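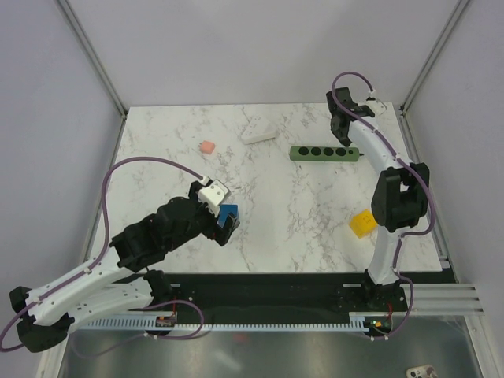

To: members of the Irnska Chamber Music list
From: Ovidiu Rusu, concert office
Subject: Re: Page turns, texts and the order of the song evenings
Time: 4:40 p.m.

Dear members,

The message quoted below reached the list last week and has drawn a good many replies, both on the list and to this office. The office has read all of them and now sets out its position on the song series for the coming season, which opens in October.

> I have subscribed to the song evenings for nine years and I write with some
> concern about the draft program. The winter recital consists of a first half
> of Schubert and a second half of mixed songs by Wolf, Fauré and Duparc, with
> no indication of why they belong together. The earlier format, in which
> each singer was asked for one complete cycle, gave the evening a shape. I
> would also ask that the printed texts be restored. Last season we were told
> to read them on our phones, and the hall was full of small lit screens all
> through Winterreise. Finally, will the lid of the piano be on the short
> stick or fully open? From row K the accompaniment to the Brahms group was
> louder than the baritone.
>
> A subscriber, row K

The points are taken in the order in which they were raised.

1. Complete cycles and mixed programs

The rule requiring one complete cycle was never a formal condition of engagement. It appeared in the invitation letter for several seasons and was understood by most artists as a strong preference. It served the series well, but it also meant that the same works returned very often. Die schöne Müllerin was heard in three seasons out of four, and two sopranos declined our invitation on the ground that the cycles they wished to sing were too short to satisfy the letter.

For the coming season the wording has been changed. Singers are asked for a program with a stated plan, and a cycle is one way of meeting that request. The winter recital does have such a plan. All of the songs in the second half are concerned with night and with travel, and the pianist has chosen the order so that the keys descend by step from the first Fauré song to the last of the Wolf. The draft leaflet failed to say this. A short note by the pianist will appear in the final version.

Members who prefer complete works will find Schumann's Dichterliebe in the first concert and Frauenliebe und -leben in the fourth. The Ambrosio Ensemble will also give Vaughan Williams's On Wenlock Edge, with tenor, piano and string quartet. 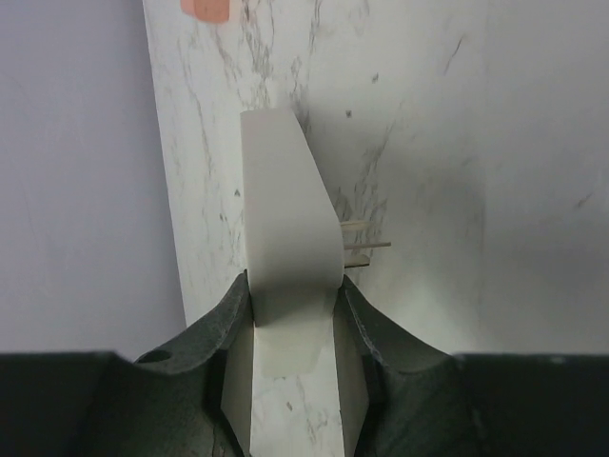
It should be added that a mixed program places a heavier demand on the pianist, who has to establish a new world in the space of a few bars, often with no more than a breath between one song and the next. For that reason the office will again ask audiences to hold applause until the end of each group. The groups will be marked by a line in the program. Several members objected to this request when it was last made, and it is accepted that some songs make silence difficult. It remains a request.

2. Printed texts

The decision to replace the text booklet with a page for telephones was made on grounds of cost, and the office accepts that it was a mistake. Of the replies received to last season's questionnaire, 103 mentioned the texts, and more than 9 in every ten of those asked for paper. Screens distract the singer as well as the neighbors. One of our visiting artists remarked afterward that she could see which members of the audience had scrolled ahead to the end of the poem.

Booklets will return from the first concert. They will contain the original text and an English translation on facing pages, in type large enough to be read with the house lights at half. Page turns will be placed at the ends of songs wherever the length of the poem allows. The printing will be done by Gulix, whose sample on uncoated stock was the quietest of those we tried in the hall. Translations are commissioned for the series and may not be copied without the translator's consent – members who wish to use them for teaching should write to this office first.

The booklet will be free to subscribers. Others may buy one at the door.

3. The piano lid

The position of the lid is a matter for the two artists and is settled at the afternoon rehearsal. The office does not set a rule. It is true, however, that the rehearsal takes place in an empty hall, and that the balance heard from the front rows differs a good deal from the balance under the gallery, where row K begins. From this season a member of staff will sit in row K during the last part of each rehearsal and report to the artists what is heard there. What they do with the report is their own affair.

The lid was fully open for the Brahms group last spring. The full stick is not in itself a fault. A pianist who plays with a true pianissimo may keep more color with the lid raised than with it lowered, and some singers dislike the veiled sound that the short stick can produce in our hall. The Brahms was a case in which the balance was misjudged, and the pianist has said as much.

4. Other matters raised on the list

Encores. Artists will be asked to announce them. The titles will be posted in the foyer afterward and on this list the following morning.

Recordings. The first and fourth concerts will be recorded for the archive by Juturix. Microphones will be hung above the stage, and no seats will be lost.

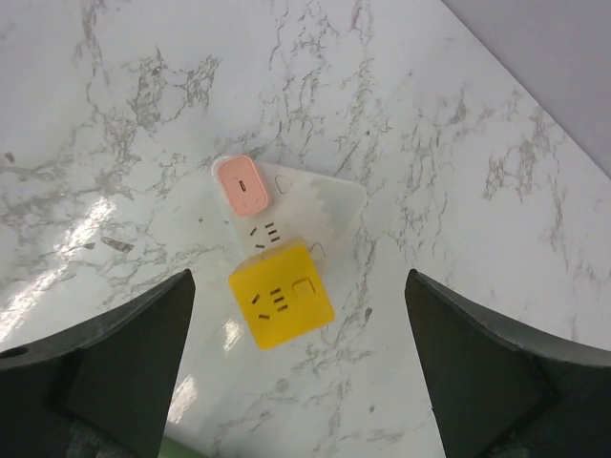 Late seating. Latecomers will be admitted between groups only, and by the rear door. In the first concert there will be no such break once Dichterliebe has begun.

Starting time. A proposal to begin at 7:00 in place of 7:30 received some support and some firm opposition, mainly from members who travel in by train. The present time will be kept for this season.

Masterclass. The class for young duos will be held on the afternoon of the second concert. Ten duos have applied and four can be heard. Each is asked to prepare one song by Schubert and one written after 1900. Members of the list may attend without a ticket, subject to space.

Corrections to the draft program should be sent to the concert office and not to the whole list. Two have been received already: the Duparc song is L'invitation au voyage and will be sung in the original key, and the second of the Wolf songs is from the Mörike settings, not the Eichendorff as printed.

Discussion of the programs themselves is of course welcome here. Members are asked to trim quoted messages when replying, as the digest for the past week ran to a length that some mail services refused to deliver.

Yours faithfully,

Ovidiu Rusu
Concert office, Irnska Chamber Music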